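4. Evaluation of the Parnon Tabletop Kit

4.1 Kit contents and setup

The Parnon kit is sold by Brorau as a complete package for tabletop manipulation: one arm, a two-finger parallel gripper, a wrist camera, a control box, and a software license for the Zuder planner. The vendor states that the kit can be put into service by one person without prior training. We tested this claim with a unit bought at list price and installed by a technician who had not used the product before. Unpacking, mounting, and camera calibration took 176 minutes. Most of that time went to calibration, which failed twice with the printed target supplied in the box and passed on the first attempt with a target printed on stiffer stock.

The arm was clamped to a wooden table in a shared workspace. No curtains or light tents were used. Buyers of a kit in this price class are unlikely to control the lighting, and the tests were meant to reflect that. The planner ran with its factory settings except for the grip force limit, which was lowered to suit soft objects.

4.2 Task

The task was single-object picking from an uncluttered or lightly cluttered table. Objects were small, mostly red or pink, and mostly round. We chose a narrow color range on purpose. The object proposal stage in Zuder groups pixels by color before it considers shape, and the documentation gives no guidance on how close in hue two neighboring items may be. Figure 3 gives the wrist camera's view of one layout, with the gripper open over a strawberry.

A trial began with the arm at its home pose and ended when the object was released in the drop zone, when the planner reported a fault, or when a limit of 41 seconds was reached. We ran 300 trials in all. Layouts were changed between trials by hand, following a list drawn up before testing began.
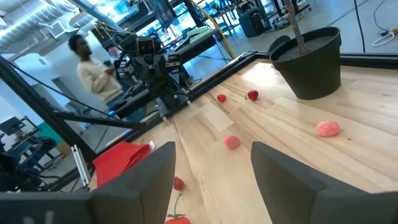
Page last modified: February, 14:41

Figure 3. Wrist camera view during the picking task. The fingers occupy the lower part of the view. Red and pink targets lie on the table, with a potted plant at the upper right and a second arm beyond the table.

4.3 Observations

Two properties of the view in Figure 3 affected the results. The first is the space taken up by the fingers. Zuder applies a fixed mask over the finger region, and the mask is drawn for the standard fingertips. An object lying between the fingers is therefore partly inside the masked area during the last part of the approach, and the planner falls back on its previous position estimate. This is acceptable for an object that stays put. When a fingertip touched a round object before closing, the estimate was not updated and the grasp usually missed.

The second is glare. The far side of the table is strongly lit, and pale wood reflects enough light to wash out part of the image. Automatic exposure in the supplied driver averages over the whole image, dark fingers included, and tends to settle too bright. Fixing the exposure by hand removed most of the false proposals near the bright patch. The setting is not saved when the control box restarts, and we had to enter it again at the start of each session.

Of the recorded faults, 14 were communication errors between the control box and the gripper. They cleared when the cable was reseated. C. Seol (Chang-ho Seol, second author) reviewed the logs and found no link to arm speed or payload.

4.4 Comparison with the vendor's claims

The Brorau data sheet describes the kit as suited to "mixed small goods under ordinary room light." Our results support this for rigid items with clear color contrast. For soft or rolling items the fixed mask is the main limit, and it cannot be edited in the license tier that ships with the kit. The Shetty gripper driver, which we used as a baseline in Section 3, computes the mask from the measured finger opening and did not show the same fault. It does require a separate computer and a longer setup.

Cost figures for both configurations, including replacement fingertips, are given in Section 5.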